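Truteck Door and Home Task Arm, rental and purchase

Price from 3540 per unit, gripper included
Supplier: Viltine
Delivery: from April

The Truteck arm is made for apartments where the work is spread over more than one room. It opens sliding doors, moves light objects and can be taught new tasks by hand. Before you order, please read the planning notes, as most extra costs come from the home and not from the arm.

What is in the price
One arm with gripper, cable set, charger, and 90 days of support by mail. The mobile base is sold separately by Arnetti. Installation is 200 extra if you want our technician to come.

What to plan for
Measure the doors first. A sliding door with a heavy frame needs more pulling force than a room door, and the bottom track should be clean. We advise to keep 17 percent of the budget for spare finger tips and cables.
Think also about the floor. If the base must pass a door track, ask Arnetti for the larger wheels, and order them together with the base, because later the shipping is paid again.
Glass is a separate point. Reflections can confuse the depth sensor, so please reserve one afternoon for testing at the hours when the arm will work.

Rent or buy
For a trial of one season, renting is cheaper. For longer use, buying is better, and the rent already paid is deducted.

Typical task: reaching the frame of a sliding balcony door, with the washing machine on the other side of the glass. 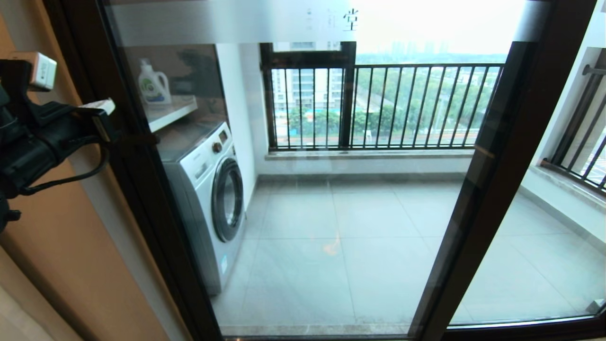
Boonchu: We budgeted for the arm only and forgot the base and the wheels. I would ask for one quote with everything in it, also the spare cables. The door itself was the easy part to price.

Quotes are sent within two working days. Please write the door width and the height of the track in your request.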